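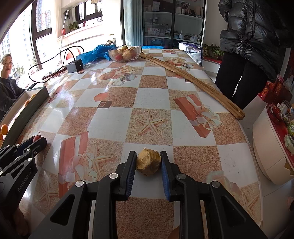

The Case for Eating Before Six

My mother-in-law, Heike Schmieder, has dinner on the table at 5:30 and regards anyone who eats at eight as a person fleeing something. For years I took the other side. I had lived in a city, where supper at eight was a sign of character and supper at five meant you were either a toddler or in the hospital. Then we moved to Avutport, population too small to keep a kitchen open, and I lost the argument by default.

The one restaurant here stops serving at 6. I found this out in October, at ten past, through a locked glass door. Inside, Jörg Teuber was mopping. He waved, and I took it for an invitation. He was waving goodbye.

So I went over to the early side, and I have the zeal of the recently defeated. Consider what a late dinner asks of you. You come home hungry and are expected to be charming about it for two more hours. You eat crackers standing up. By the time the food arrives you have had 400 calories of crackers and a small quarrel, and the food gets blamed for both.
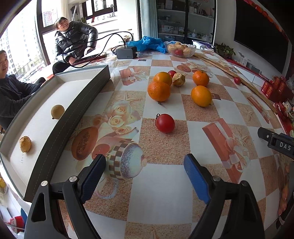
What the late crowd says

They say it's civilized. My friend Ornella Zanetti, who grew up eating at nine, tells me a meal before dark is a snack with ambitions. I respect this, but Ornella also naps, and she leaves that out when she's recruiting. A nine o'clock dinner with a nap in front of it is one way to live. Without the nap it's a hostage situation with bread.

They also say that eating early leaves the evening empty. It does, and I recommend it. The dishes are done by seven. You can take a walk, or call someone you've been avoiding, or sit in a chair and be no use to anybody until bedtime — a skill I had let slide.

I will admit to one flaw in the system. Around 9:30 you are hungry again, and Heike's position on this is that you should be asleep.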